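# A day at Edgate, in the hall where the arms practice

In May I had the chance to visit Edgate, a small company which collects training data for robots that pick things out of bins. My colleague Olga Henriques arranged the visit, and Lourenço Magalhães joined us from the Bucur office. I write these notes mainly for the people at home who could not come, so please forgive me if I explain some things too long and others too short.

We arrived before nine in the morning. The entrance is behind a tile shop and we passed it twice. Graça Meireles, who manages the collection hall, met us at the door and gave us coffee and a visitor card. She asked us to keep our phones in the pocket near the cells, because the operators lose concentration when a phone rings.

## What they do there

Edgate does not build robots. They buy arms, put a bin and a camera in front of each one, and record how the arm takes objects out. Every attempt is called an episode. One episode holds the video, the positions of the joints, the commands that were sent and a short label at the end. The episodes go to their customer, Lumby, who trains the model.

There are 10 cells in the hall, and six were running during our visit. I had expected more noise. What I heard most was the ventilation, and people speaking quietly over the headsets.

In most cells a person guides the arm from a distance with a hand controller. In two of them the arm runs a trained policy by itself and the operator takes over only when it goes wrong. Graça told us that these corrections are the part Lumby asks for most often now. A correction shows the model how to come back from a bad position, and the clean episodes contain very little of this.

## At the bin

After the introduction we went to stand behind the line of a cell with a mixed bin. The objects there are of many kinds, soft and hard, and they are mixed again between episodes. Salvador Magalhães was on shift (he is a cousin of Lourenço, which none of us knew before that morning, and it cost us ten minutes of family news). He explained that the arm itself is the biggest trouble for the camera. When the tool goes down into the bin, the joints come between the lens and the objects, and the most interesting moment is also the moment with the worst view.
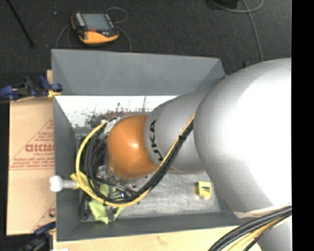
Why does Edgate keep the failed attempts and not only the good ones?

A model that sees only success has no idea what a bad grasp looks like, so it continues with the movement when it should stop. The failed episodes are marked as failed, and Lumby uses them to teach a second, smaller model that judges if a grasp is worth trying.

I spent some time looking at how the cell is put together. The grey bin is held by clamps at its left side. A yellow cable and several black ones are bundled along the outside of the arm and make a big loop near the orange joint. Lourenço asked if the cables disturb the recording. Salvador answered that they move a little differently in every episode, and that he prefers this to a view which is always perfect, as the customer's own cells are not tidy either.

## The labels

The labeling room is upstairs. Zulmira Valente works there with a small team, and they use a program called Troro, made in the house. She showed us an episode from start to end. The annotator marks the moment of contact, the moment of lifting and the moment of release, then chooses the result from a short menu. A trained person can do 50 episodes in a shift if the bins are simple. With soft materials it goes slower, as it is hard to say when the tool really touches the cloth and when it only pushes it.

For me this was the best part of the day. Two annotators looked at the same episode and did not agree about the moment of contact. Zulmira did not correct any of them. She keeps both answers and sends the difference with the data. I asked if the customer accepts this, and she said that at first they did not like it and later they requested it.

## Some practical remarks

- The hall produces roughly 370 accepted episodes on a good day. Rejected ones are mostly from camera problems or from a forgotten label.
- Operators change place every hour. Graça says that after longer time they begin to repeat the same approach, and the data becomes too similar.
- The lighting is not changed between cells on purpose. Olga thought it should be, and there was a friendly discussion about it over lunch.
- Visitors are welcome in the morning only.

We left in the afternoon with a paper copy of their labeling guide. Olga has it on her desk, and she asks that you return it after reading. Lourenço will write to Graça about the two cells with corrections, and if they agree, we would like to send one of our people there for a week after the summer.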